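Nudholm Two-Finger Gripper Kit, Bench Version

Order code 953. Supplied with wrist bracket, cable set and task library.

The Nudholm bench kit is a parallel two-finger gripper with a wrist camera, made for people who want to find out what a small arm can and can't do in a kitchen, a staff room or a light workshop. The coffee job is the one we get asked for most, so it is the one we use as our reference task: glass, capsule, machine, tray.

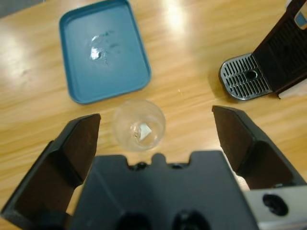 Wrist camera views from the coffee task, with the black fingers in the lower part of each. 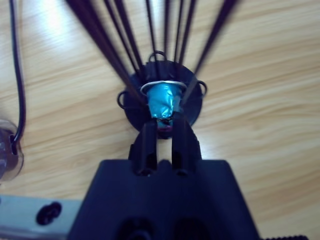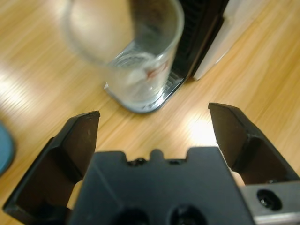 What the kit is for

Most customers ask us whether a machine can do household chores yet. Our answer depends on the chore and on how much of the room you are willing to arrange for it. A gripper of this type will pick up a rigid object of a known size from a known place, and it will do so all day. It will do the same with the object a hand's width out of place, provided the camera gets a clear look at it. Beyond that the results fall off, and how quickly they fall off is what you will want to measure for yourself.

We sell the kit to teaching workshops, small developers and firms deciding whether to automate a bench. We don't sell it as a domestic appliance and it should not be left running in a home with no one present.

Chores, by how ready they are

Works well on most benches: moving cups and glasses between marked positions, loading parts into a tray, pressing large buttons, sorting rigid items of different shapes.

Works with preparation: handling coffee capsules, opening light drawers with a bar handle, wiping a flat surface with a pad held in the fingers, putting cutlery into a rack.

Not ready: folding clothes, washing up by hand, anything with thin plastic film, tying, threading, and peeling. We have had folding requests from the start and we still turn them down.

The coffee task

The full task is to place a glass under the spout, load a capsule, close the machine, start it and bring the glass back to the tray. Our reference log covers 682 complete attempts on a single bench, made by Yến Lâm and Tâm Ninh at our Kandport workshop. The glass steps gave the least trouble. Capsules caused most of the stops, mainly when one had been dented or was sitting at an angle and the fingers closed on the rim.

Clear glass needs care. Cameras find it hard to tell where a transparent wall begins, and a varnished table under ceiling lights adds reflections of its own. If you can move the lamp or turn off the one directly overhead, do that before you change any settings. A matt table mat also helps. Tall glasses should be gripped in the lower half.

Machines with a grated drip tray are fine. A light glass set down on the front lip can tip, so teach the placing position with the base flat on the grate and check it again after the tray has been out for cleaning.

Shop-floor use

The bench kit is also used for light shop-floor work. El Idrissi run two of them for putting moulded caps into trays before inspection. Định Hầu, who set up their line, reports that the grippers keep pace with the press but that a person still has to clear the jams, and that the shift pattern has not changed. We think that is a fair picture of where things stand. A job with one part, one tray and one pick position can be handed over now. If the part changes every hour, allow for someone to reteach it every hour.

For anything heavier than a full mug, look at the Trimorov wrist adaptor and the larger gripper that goes with it. The bench fingers will bend before they hold a heavy casting.

Fingers and pads

Fingers are black, plate type, and replaceable. They are held with socket-head screws and can be changed without taking the gripper off the arm. Squared tips are standard. A narrow pair is available for capsules and other small items, and the task library will ask which pair is fitted before it starts.

Tips chip with use, usually from being driven into a table. A small chip at the corner doesn't affect glass handling. Replace the finger if the chip reaches the gripping face.

Pads should be wiped with a damp cloth after any job involving coffee or food. Do not use solvent cleaner on them. Inspect them every 50 hours of running and replace the pair together.

Before you order

You will need an arm with a compatible wrist flange, a 24 V supply and a table that doesn't rock. Leave slack in the camera cable. Most early faults reported to us are a cable pulled tight at full reach — the picture drops out, the arm stops, and people assume the gripper has failed.

Allow a full day for the first set-up. Teaching one task takes an hour or two once the arm is calibrated, and longer with glass.

What's in the box

Gripper body with wrist camera
One pair standard fingers, pads fitted
Wrist bracket and screws
Camera and power cables
Hex keys
Printed set-up guide
Task library licence for one bench

Warranty and support

The gripper body is covered for 3,000 hours of running or two years, whichever comes first. Fingers, pads and cables are wearing parts and are not covered. Repairs are done at Kandport and we ask for the log file with every return.

Technical questions go to Tươi Kiều on the support desk. Questions on whether a particular job is suitable go to Balthasar Widmer, and a short phone video of a person doing the job is more use to him than a written description. If he thinks the job isn't ready for a machine he will tell you before you buy.

Next workshop for new users: October, Kandport. Places are limited by the number of benches.

Page last revised July 19, 2022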